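Events > Catering > Galleries > The Drinks Table at Susham

The drinks table at Susham Hall feeds nobody and causes more conversation than the food. I have looked after it for 12 years, first as the person who carried things and now as the person who points at where things should be carried. Eulalia Ocampo, who runs the kitchen, asked for a gallery so that people booking the hall could see what they get for their money. She wanted it glamorous. I have done what I can with a table.

The cloth debate

We gave up tablecloths on the drinks table in September. They looked lovely until the first cup of coffee went over, which was usually before the first guest had found a name badge. The white top wipes down in one go and shows every drip, so at least you know where you stand. If you have your heart set on linen, we still have it, and it still has the beetroot on it from the Bernano dinner.

Cups, saucers and the missing teaspoons

White cups, white saucers, nothing with a crest. We own 646 teaspoons according to the inventory. I would like to meet them. On a good morning I can lay my hands on enough for a medium-sized wedding, provided the guests don't all take sugar. The rest are presumably in handbags, compost heaps and the sort of desk drawer that also has three dead batteries in it. Wooden stirrers live in a jar at the far end for emergencies, and are hated equally by everyone.

The Cabral blend

House coffee is Cabral, medium roast, ground the same morning. People ask if there is something stronger. There is, and we don't put it out before ten, having once done so for a sales conference. If you want decaf, tell us when you book, and tell us how many. "A few" has meant two and it has meant the entire choir.

Squash, juice and water

Orange juice goes first, always, followed by apple, followed by a long period in which people look at the grapefruit and decide they weren't thirsty. We'll do elderflower in summer. We'll do cucumber water if you insist, though I reserve the right to call it water.

Ice goes in its own bucket with its own tongs. Tongs are for using – the evidence of the bucket suggests this is news to some.

Signs

Eulalia writes the labels by hand and they are much nicer than anything I can print. They also used to wander. By the end of a long lunch the apple juice would be labelled "gluten free" and the scones would be labelled "still water". Each label now gets a dab of putty on the back. It hasn't stopped the wandering, but it has slowed it to a stroll.

The queue

Put a drinks table by a door and you have built a dam. Ours stands well inside the room with a gap behind it, and guests can come at it from both sides. They don't, of course. They form a single polite line from the left and wait. We had a party of 34 do this for so long that the first person was back for a refill before the last had got a cup. At Momau, the big place over the hill, they put arrows on the floor. I went to look, and people were queueing on the arrows.

The dispensers

These replaced the jugs. I was fond of the jugs, but a full one needed two hands and a steady nature, and they went warm if you so much as looked at them. Dispensers stand where you put them. One is tall and dark, with a chrome front polished enough to do your hair in, and its neighbour has a clear container, so you can watch the level go down and worry. Each has a steel tray of its own. The grate with the slots goes at the front, underneath the outlet, and it is there for drips. It is a small, flat, optimistic piece of metal and it does its best. The trays mark if you breathe near them. I can buff one until it shines like a trumpet, and it will have water spots on it again by the time I've folded the cloth.

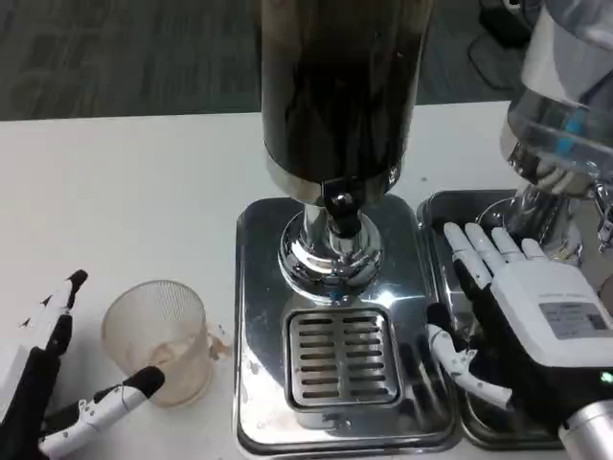
Taps have their own etiquette, and it is mostly patience. Hold the cup close and stop a finger's width short of the rim, because the last dribble always arrives after you've made up your mind. Small children should be accompanied. So should some uncles. If it runs slowly, fetch one of us and we'll see to it. Please don't rock the whole thing forward to help it along. That was how we came to refinish a patch of floor, at a cost of 2110 pounds, and how a very nice retirement do came to smell of blackcurrant into the following month.

Clearing away

We take the table down last. Someone always wants one more cup, usually the same someone who said at the start that they'd just had one, thanks. Containers get emptied, rinsed and left upside down on the rack with the taps open. Trays are washed and dried by hand. The dishwasher leaves them streaky, and then I have to polish them twice and sigh while I'm doing it.

Booking the table

The drinks table comes with any hire of the main room and can be added to the garden room if you ask. Tell us numbers, start time and whether there will be speeches, as speeches double the coffee. Eulalia answers the kitchen line until four. If you get me instead, I'll take a message, and I may ask you about teaspoons.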